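Chores and Machines: Where Things Stand
Gallery
Updated October 14, 2025

Can a machine do the small jobs in a kitchen, a stockroom or a laundry yet? The short answer is that it can do some of them, slowly, when the room has been set up for it. The longer answer depends on the job, and this page goes through a few of the plain ones: picking up, putting down, wiping, folding and stocking.

The page began in February as a handout for an open evening at the Hivodstead library. People kept asking for a copy, so it has been moved here and added to. The notes come from visits to workshops and shops in and near Wirnudbridge, and from a good deal of standing beside tables and waiting.

Picking up and putting down

Most chores start with this one. Clearing a table, emptying a dishwasher and packing an order are all the same move done many times over: reach, close, lift, carry, let go. A person does it while talking about something else. A machine has to work out where the object is, how it is turned and how hard to hold it, and it has to do that again for the next object.

Blocks are the easy end. They have flat sides, they do not roll, and two fingers can close on them from nearly any direction. A block dropped an inch too early is still a block on a table.

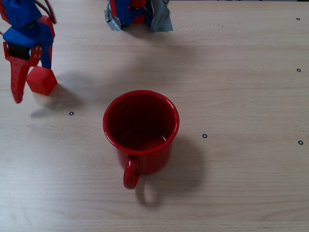 Mugs are harder. The handle sticks out on one side, so the way in depends on which way it is turned. A grip on the rim holds well enough for an empty mug and is no use for a full one. Shiny enamel and glazed surfaces also throw back light, and a bright spot can move as the arm moves, which makes the edge harder to find. Then there is the matter of setting it down. A mug released while it is slightly tilted will rock, and a mug that rocks near the edge of a counter is a mug on the floor.

The fair test for this chore is a family sink on an ordinary morning, with bowls inside bowls and a spoon under everything. The machines seen for this page were not ready for that. With one object at a time and space on all sides, they were often fine.

Wiping

A flat, clear counter is within reach. The arm goes back and forth and the cloth stays down. The trouble is that counters are seldom clear. Someone has to move the toaster, and at present that someone is a person. Dried jam is another problem – the arm passes over it with the same pressure it uses everywhere else and moves on.

Floor machines are well ahead here because the job suits them. They stay low, they lift nothing, and they can cover the same patch twice without anyone minding.

Folding

Towels, yes, given time. Shirts, sometimes. Fitted sheets, no. Cloth changes shape each time it is touched, so a plan made before the first fold may be useless by the second. One towel took more than 40 seconds to fold, and it came out neat. A basket of mixed washing is a different matter, mostly because of the socks.

Stocking shelves

Demirtaş, a grocery and hardware shop on the Wirnudbridge road, carries 2,000 different items. The owners were asked which ones they would hand over to a machine first. They said canned goods and boxed screws, which come in straight rows and do not mind being pushed. Bagged rice slumps. Brooms fall over. Fruit bruises, and the customer notices before the staff do.

The shop has not bought anything so far. The main objection was the aisles, which are narrow and full of people during the hours when the shelves need filling.

What would help

The notes from Trekine, a small repair workshop that let us use its back bench for two afternoons, are short. Parts that wear out should be cheap and easy to change. The machine should stop when it is unsure. It should also be quiet enough to run while someone is on the phone.

Speed came up less often than expected. Several people said they would accept a slow machine if it could be left alone in the room, and for loose objects on an everyday counter that is still some way off.

The next additions to this page will cover loading a dishwasher and sorting returned bottles.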